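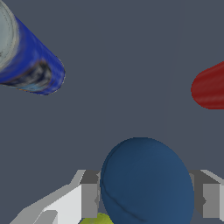
Simulated view from the gripper, blue ball between the fingers. Can and red cylinder farther out.

CALL FOR PARTICIPANTS — sim-to-real grasp judging, Salladham lab, second round

Short version: we need people to look at pictures like these and tell us whether the gripper should close. That's it. Paid, no robotics background needed, start in January.

Longer version. Our project (Brutis) trains a grasping policy entirely in simulation and then moves it onto a real arm. First round went OK. The policy scored well in the simulator and then closed too early on the bench, mostly on round things. When we went back through the failed tries, people in the group could often tell from the wrist view that the close was premature. So the method now is: human judges mark wrist views as close / wait / back off, we train a small critic on those marks, the critic gets a veto over the policy. In the pilot it cut early closes by 43 percent on spheres. Cylinders hardly moved. We want to know if that's the judges, the renders or the critic, and 13 pilot judges is not enough to say.

What you'd do

— Two sessions on site, 70 minutes each, with a break in the middle
— Look at wrist views one at a time, pick close / wait / back off, say how sure you are
— Second session adds pairs: same setup, two gripper positions, pick the one you'd rather close from
— Short talk afterwards about what you were looking at. We record audio for this part only
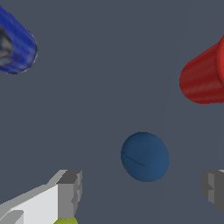
Same objects in the simulator, another gripper position. Views like this go into the pair task.

Nothing in the renders is meant to be pretty. Flat gray surface, no shadows to speak of. We know. Part of the question is how much people lean on shadows when they judge distance, so a later block will have them switched on and we compare. You don't need to prepare for any of it and please don't read our pilot report before your first session, it gives away too much.

Who we're looking for

18 or over. Normal or corrected vision, color vision too (there's a quick check at the start, takes a minute). Comfortable working in English. If you took part in the pilot you can't do this one, sorry. People who work with robot arms daily: we have a few places for you as a separate group, say so when you write.

Pay is by gift card at the end of each session. If you stop early you still get paid for the session you're in. You can withdraw your marks up until we pool the data, after that we cant pull them out individually.

Where: Kassab building, second floor, the room next to the Grilo workshop. Step-free from the parking lot side, elevator is on your left. Tuesday evenings are the easiest to book, other times by arrangment.

How to sign up

Write to Hiba Najjar with "grasp judging" in the subject line. Tell us which evenings work, whether you wear glasses, and if you've used a robot arm before. She sends back the consent form and a slot. Questions about the method, the critic or what happens to your data go to Nerys Foulkes. Same if you want the results when they're written up — we'll keep a list.

Places go in the order people write in. Reply normally within 2 working days, a bit slower the first week.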